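Home | Posts | Replies | Media | Search

Wai-kit Chiang
Two-arm build, a thread

1/ Both arms on the rail finally. Shared bench at Hesska, so I get it til 7 pm and then the laser people want it back

2/ Moved both bases out to the front corners. Before that the elbows kept clipping each other. Cut the speed to 80 percent too — still jumpy on the left

3/ Cable over the left elbow is clipped down the forearm w/ little white ties now. Took forever. Siu-fong lent me her good snips, bless

4/ Tonights job: cloth tote in the middle, books all around it. Goal is books IN tote. Cloth is horrible. Hard plastic was so much easier
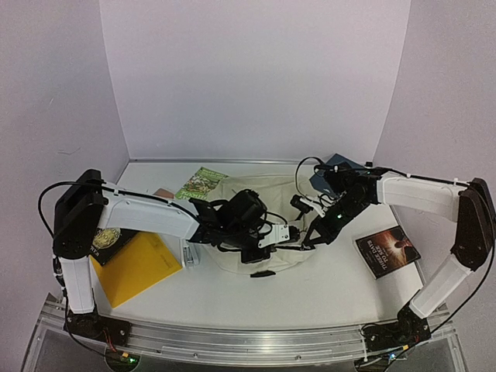 5/ Grippers
Tips come in really close over the bag. Want more than 90 mm of opening for the fat paperbacks, dont have it yet. Reprinting the fingers

6/ Wiring at the wrists is a mess, I know. Sleeving is on order

7/ Brittany wants the arm files — will post once the base mount is redone. July probly

Print this thread | E-mail this thread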